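Trunerport ランドリーバスケット 角型 ホワイト

商品番号 1599
カテゴリ 洗濯・室内干し用品 > バスケット・かご
取り扱い Zerkemance 暮らしの道具店

毎日の洗濯で手に取る道具のなかで、いちばん長く触れているのは、もしかすると洗濯機のボタンでもハンガーでもなく、かごかもしれません。脱いだものを入れて、洗い場まで運んで、洗い終わったものをまた入れて、干し場まで運んで、取り込んで、たたむまでのあいだ置いておく。一日のうちに何度も持ち上げては下ろすものなのに、引っ越しのときに間に合わせで買ったまま、という方がとても多いのです。店主の私も、恥ずかしながら長いことそうでした。持ち手の割れたかごにテープを巻いて使っていた時期もあります。

Trunerportの角型ランドリーバスケットは、そんな私がようやく腰を据えて選んで、家で使い、気に入って店に並べることにした品です。見た目はごくふつうの白いかごです。飾りもありませんし、驚くような仕掛けもありません。けれど、ふつうのかごに「こうだったらいいのに」と思っていたところがきちんと押さえてあって、使うほどに、ああ、これでよかったのだなあと思えるのです。

形と大きさのこと

長方形のかごには、部屋の隅や棚の横にぴたりと寄せられる良さがあります。丸いかごはやわらかい雰囲気で私も好きなのですが、狭い脱衣所ではどうしても隅に三角の隙間ができてしまいますよね。角型なら壁に沿わせて置けますし、服を左右に分けて入れるのにも向いています。ふだん着なら一人か二人分の一日の洗濯物が気持ちよく入るくらいの大きさで、シーツや毛布などの大物には、もうひとまわり大きなRenaudシリーズをおすすめしています。

持ち上げる場所はお好みで。短い辺の左右を両手で持つとおなかの前でまっすぐ安定しますし、片側を腰にあてて抱えるように運ぶ方もいらっしゃいます。階段を上がって二階で干すお宅では、足もとが見えるように少し低めに持ってくださいね。

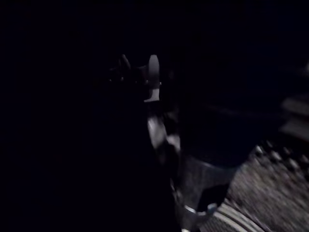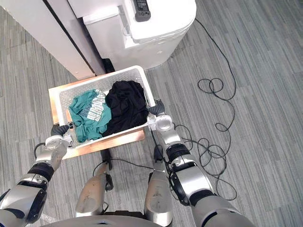

格子のように穴のあいた側面は、このかごを選ぶときにいちばん見ていただきたいところです。洗濯物というのは、かごに入れた瞬間から湿気を持ちはじめます。汗を吸ったシャツや、手を拭いたあとのタオルを、蓋つきの箱や厚手の布袋に入れて翌日まで置いておくと、開けたときにむっとすることがありますでしょう。側面に風の通り道があると、あの感じがずいぶんやわらぎます。穴は小さな四角が規則正しく並んだもので、二枚目の写真の白いかごでも、壁のところにその格子がよく見えます。中の青緑のTシャツと黒い服のように、色のあるものと黒いものを左右に寄せて入れておけば、洗濯機の前で仕分けをやり直す手間もかかりません。私は黒い服だけを先に取り出して裏返すのが習慣になりました。

ふちのこと

ふちは厚みを持たせて、くるりと丸く巻いたつくりです。ここが薄いかごは、水を吸って重くなった洗濯物を運ぶと指に食い込んで、干し場に着くころには手のひらに赤い線がついてしまいます。丸いふちは当たりがやさしく、握る場所を選びません。持ち手だけが別に付いているかごは、その付け根から傷んでくることが多いので、私はこの「ふち全体が持ち手」という考え方がとても好きです。

それから、ニットやストッキングが引っかかりにくいのもありがたいところです。セーターをかごのふちに引っかけて糸を出してしまった経験が、私には二度あります。どちらもお気に入りでした。穴の内側も指でひととおりなぞって確かめてから発送しておりますが、もしざらつきが気になるところがありましたら、遠慮なくお知らせください。

白という色のこと

白は汚れが目立ちそうで、とためらう方もおられます。よくわかります。ただ、洗濯のかごに関しては、汚れが見えるほうが助かる場面が多いように思うのです。洗剤の跡や糸くずがたまっているのに気づかないまま、洗いたての服を入れてしまうのは、やはり避けたいもの。白なら気づいたときにさっと拭けますし、靴下の片方が底に残っているのもすぐ見つかります(濃い色の靴下に限りますが)。白い洗濯機の横に置いても色がけんかせず、洗面所が少し広く感じられます。

お手入れ

ふだんは濡らした布で拭くだけで十分です。月に一度ほど、お風呂のついでに台所用の中性洗剤をつけたやわらかいスポンジで洗ってやると、格子の角にたまったほこりもきれいに落ちます。古い歯ブラシがあると細かいところまで届いて便利です。洗ったあとは逆さにして、日陰で乾かしてください。プラスチックですから、ベランダに出したままにすると日光で少しずつ傷んできます。熱湯や漂白剤の原液、金属のたわしはお控えください。

置き場所について少しだけ

床にじかに置いてもかまいませんが、湿気の多い脱衣所では、下に板やすのこを一枚敷いていただくと底にも風が通りやすくなります。カーペットのお部屋で使うときも、濡れたものを入れるなら何か敷いておくと安心です。板は、かごより少しだけ大きいものを選ぶと、置くときに気を使わずにすみます。店でもZarnellの敷板を扱っておりますが、おうちに余っている板があれば、どうぞそちらを使ってあげてください。

お届けする内容

本体 1個
材質 プラスチック
色 ホワイト
形 長方形、側面格子穴
ふち 丸巻き
重ね置き 空の状態で4個まで
組み立て 不要

価格・ご注文

1個 1,599円(税込)
2個以上まとめてのご注文は、重ねた状態で一箱にお入れしてお送りします。ご家族で「これから洗うもの用」と「洗い終わったもの用」に分けてお使いになる方には、同じものを2個そろえるのがやはり便利です。見分けがつかなくなるのが心配な方は、ふちにリボンや色つきの紐を結んでおくとよいですよ。

1月に入荷した分はおかげさまで早々になくなり、ご予約のお客さまには長くお待ちいただきました。次の入荷は2月25日、数は80個の予定です。入荷しましたら、ご予約の順に発送いたします。

贈りものの包装も承りますが、大きさの都合で箱ではなく布包みになります。新生活のお祝いにと選んでくださる方も多く、タオルを何枚か中に入れて一緒に包むと、見た目もふっくらとしてかわいらしい包みになります。ご希望の方は備考欄に「布包み」とお書き添えください。

返品は未使用のものに限り、到着後にまずご連絡をお願いいたします。色違いのご要望もときどきいただくのですが、今のところホワイトのみのお取り扱いです。

関連商品
Renaud ランドリーバスケット 大
Zarnell 敷板
室内干し用ハンガー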